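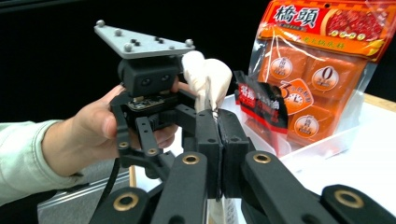 Attachment 1 - hand gripper at the packing table, orange snack bag in the tray

Search tickets... Go

Ticket 907
Product: Koketti
Site: Bramby, mixed snack packing
Opened by: Telmo Carretero
Handled by: Patricio Soler
Subject: Recordings from the hand grippers stop saving partway through a pack

Telmo, 8:40 am
Good morning, and sorry in advance for the length of this, I would sooner give you too much than have you write back asking. We have been recording packing runs with the hand grippers so the arm on the Kanaan line can learn the mixed boxes. Simple bags have been fine all through June. Since we moved to the divided containers, Koketti keeps dropping the recording before the pack is finished. Out of 18 runs yesterday, 16 came back marked "incomplete" and only 2 were saved. The packers did everything they were asked to do. I want that written down somewhere, because the wall screen shows those runs in red next to their names and it has not been good for the mood over here.

What I tried already: restarted the station, swapped the cable, logged out and back in. No change. The same gripper saves a bag run without trouble.

Patricio, 9:25 am
Hi Telmo, please don't apologize, this is a lovely clear ticket and I wish they were all like it! Could you tell me whether the people recording are putting the gripper down between items, or holding it the whole way through? And could you send me a view of the new container with the fingers open beside it? I'd like to see how much room they have before they close.

Telmo, 10:10 am
They put it down. With the bags there was one pick and one place and you were done, but a mixed box is several picks, and people like to stop and look at which packet goes where (so would I). Some of them also straighten a packet with their free hand.

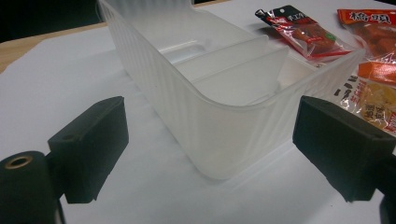 Attachment 2 - divided container between the open finger pads, snack packets beyond it

Patricio, 11:05 am
Thank you, that helps a great deal. The fingers have space on either side, so I'm not worried about the container. I think it's the pause. Koketti has a rest timer, and if the gripper sits still too long it decides the run is over and closes the file. Your station is still on the bag profile, where the timer is very short. Please do this:

1. Open Station, then Profiles, and choose "Multi-item".
2. Set the rest timer to Manual, so the packer ends the run with the button.
3. Save, close Koketti fully and open it again.
4. Record one mixed box, with a good long pause in the middle.

On the red names - that display comes from Histis, and a supervisor can switch it to station numbers under Wall View. I'd also ask you to clear yesterday's results, as they only tell you about a timer.

Telmo, 1:50 pm
Done, and the test run saved, pause and all. We've recorded four more since lunch and they all went through. I switched the wall screen over too, and I read your note out at the table, which went down very well. One of the packers asked whether this means she is allowed to take her time now. I said yes, and I'd like to be able to keep saying it, because these are people who packed by hand for years and suddenly felt they were racing a clock they couldn't see.

One more thing while I have you. When the arm takes over the plain bags, the plan is for our packers to stay on the mixed boxes and check what it sends down. Will they need their own logins for checking, or does the shared one cover it?

Patricio, 2:20 pm
She is very much allowed! The arm learns from unhurried runs just fine, so please tell her so from me. For checking they'll each need a login, as the shared one can record but can't send a box back. Send me the list of names whenever it's ready and I'll set them up myself. I'm leaving this ticket open until your late shift has recorded a few boxes on the new profile.

Status: Waiting on customer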